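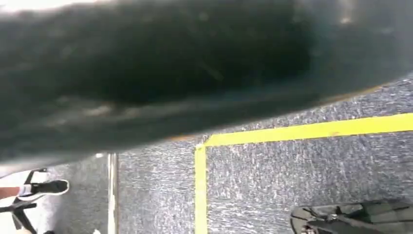

Guide de l'organisateur – page 101

Mise en place d'une rencontre de cricket interclubs avec le tableau de marque Lusum

Bienvenue dans la partie que nos clubs nous réclament le plus souvent ! Vous avez déballé votre tableau Lusum et chargé la batterie, et il vous reste à préparer le terrain, l'affichage et la table de marque avant l'arrivée des équipes. Prenez votre temps, faites-vous un café, et lisez la section une fois en entier avant de commencer : l'ordre des étapes compte un peu plus qu'il n'y paraît.

Avant de commencer

Prévoyez deux personnes pour soulever le tableau. La notice de transport se trouve au chapitre précédent, avec le schéma des poignées.

1. Placez le tableau hors des limites du terrain, face aux tribunes, bien visible depuis la table de marque. Melur Liem, qui a rédigé la première version de ce guide, conseillait de s'asseoir un instant à la place du marqueur pour vérifier – c'est tout bête, mais on repère tout de suite un écran de vision ou un parasol mal placé.

2. Dépliez les pieds jusqu'au déclic, puis serrez les molettes à la main.

Attention : n'utilisez pas de clé sur les molettes. Le filetage s'abîme vite, et il faut alors changer le pied entier.

3. Branchez le pupitre sur la prise marquée 2, au dos du tableau. La prise voisine est réservée à la sonorisation.

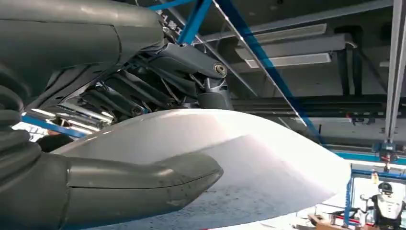 4. Maintenez la touche Match enfoncée jusqu'à ce que les chiffres s'allument, puis choisissez le format de la rencontre. Pour un tournoi en T20, le pupitre règle tout seul le nombre de séries de chaque manche ; pour un match plus court (les rencontres de jeunes du samedi, par exemple), entrez-le vous-même avec les flèches et validez.

5. Saisissez le nom des deux équipes. Les noms longs défilent, et ma foi cela se lit très bien, mais une abréviation convenue avec les capitaines plaît souvent davantage au public.

Remarque : la mémoire conserve plus de 900 rencontres. Vous pouvez donc garder tranquillement plusieurs saisons avant de songer à faire le ménage.

6. Faites un essai complet avec le marqueur : un quatre, un six, une balle large, un guichet. Corrigez ensuite avec la touche Retour, et remettez le tout à zéro. 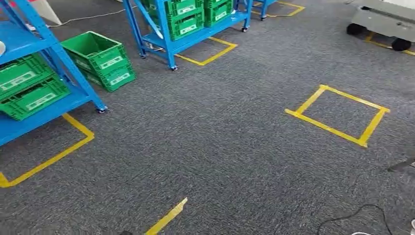 7. Remettez la feuille de marque papier à la seconde personne de la table. En cas de désaccord avec l'affichage, prévenez les arbitres à la fin de la série et gardez les deux relevés jusqu'à leur décision.

En cas d'averse

Éteignez d'abord le pupitre, débranchez-le, puis couvrez le tableau avec sa housse. Le score est enregistré à chaque balle et vous le retrouverez à la reprise, par la touche Match puis Reprendre.

Attention : ne rebranchez jamais une fiche humide. Essuyez-la et laissez-la sécher à l'air libre.

Pour la remise du trophée, le mode Cérémonie est décrit à la section suivante.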